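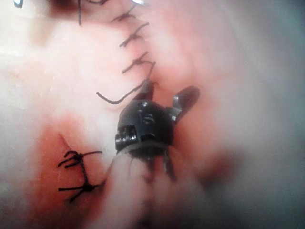 Interrupted stitches, black thread. Every one tied off by itself.

Thread about mending, by a person who owns nine sweaters and can wear five of them in public. 1/

I started sewing my own clothes back together in May, when the pocket came off my Stukano jacket while I was using it. Keys, phone and half a granola bar went down a storm drain in Runport. The pocket stayed attached by one corner, waving.

The jacket cost $143, on sale. The alterations place by the station wanted a third of that to put the pocket back, and they wanted it for "two to three weeks, depending." I didn't ask on what. I went home and bought needles.

First discovery: needles come in sizes, and the numbers run backward. Bigger number, smaller needle. I assume this was settled in the Middle Ages by a guy who is still laughing.

Second discovery: everybody tells you to cut a long piece of thread so you don't have to re-thread. These people want you to suffer. Elbow to fingertip, double that if you must. Past that it ties itself to the chair.

The pocket took me an entire evening and a movie I can't tell you the plot of. It held. It also went on slightly tilted, so my left hand now rests at what I'd call a jaunty angle.

Encouraged, I did what anyone does after one small success and spent money. Fakir, the notions store on the hill, sells black polyester thread on a 750-yard cone. I bought the cone. I have mended seven things. The cone looks exactly the same. My grandchildren will be using that cone.

(Fakir also has a bargain bin of buttons, sold by the scoop. Do not go near the scoop. I have a jar of buttons now. None of them match each other, let alone any shirt.)

OK, the part I wanted to write about, which is running stitch versus separate stitches.

Running stitch is what you learned as a kid if you learned anything. In, out, in, out, knot at the end. It's fast. It's also one long promise, and when the thread breaks in one place the whole seam starts thinking about leaving.

I learned this in the seat of a pair of corduroys, at work, getting out of a low chair. I walked backward to my desk. People assumed I was being polite.

Separate stitches, each with its own knot, are slow and look fussy and you'll hate all of it. But if one goes, one goes. The ones on either side carry on with their day.

For a pants seam this is overkill and most sewing people will tell you to learn backstitch. They're right. Backstitch is great. I just want it on record that the corduroys have been knotted one stitch at a time and I have sat in some very low chairs since.

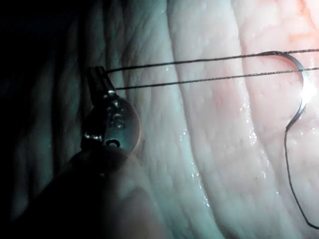 Curved needles, by the way. I'd thought they were a specialist thing for upholstery, and then I tried to fix the arm of the couch. If you can't get your hand behind the fabric, a straight needle is just a way to stab a couch. A curved one goes in, swings around, and comes back up to meet you like a well-trained dog.

Mine came in a pack of 6 from Kerkard, who mostly make tarps and boat covers and whose packaging assumes you have a boat. The biggest one could land a tuna. I used the smallest and it still felt like too much needle for a man fixing a couch arm with a sitcom on.

Things I've fixed with varying levels of shame: couch arm, two sock heels, the corduroys, a tote bag, an oven mitt, the jacket. The oven mitt cost less than the thread would have if I'd been billing myself for thread. I don't want to talk about the oven mitt.

Things I've made worse: a linen shirt. It had a small hole near the collar. It now has a small hole surrounded by a large repair. I wear it under the jacket, zipped.

Tension is what got the shirt. I was pulling every stitch as tight as it would go, on the theory that tight means strong. Tight means puckered. The edges should just touch. If the cloth is bunching up you've gone too far, and you have to take it out, and you will not want to take it out.

Take it out anyway. I didn't, hence the zipper.

Somebody's going to ask about a machine, so: yes, I know. I used one once, at a library workshop. It did in four seconds what takes me an evening, in a direction I hadn't chosen. I'm told there's a pedal technique. I drove that thing like a rental.

Knots. A square knot is right over left, then left over right. If you do right over left twice you get a granny knot, and it'll slide loose at the worst moment available. I've tied shoes wrong for my whole life, apparently. Explains a lot about middle school.

Waxed thread is wonderful. Run it over a lump of beeswax, don't overthink it. Less tangling, and your living room smells like a church gift shop.

Thimbles: I resisted. Then I pushed the blunt end of a needle into my own fingertip trying to get through two layers of canvas. I own a thimble. It's a little too big and falls off every few stitches and rolls under the couch I fixed.

My mentions already contain a person explaining that you can buy a new tote bag for three bucks. I know you can. I have fourteen. This one has a good strap.

Next up is a zipper. I've watched a lot of videos about replacing zippers and in every one of them the person takes a breath before starting. I've noticed the breath.

If you've done a zipper by hand and have advice, replies are open. If your advice is "don't," I've already bought the zipper. It's four inches too long. end/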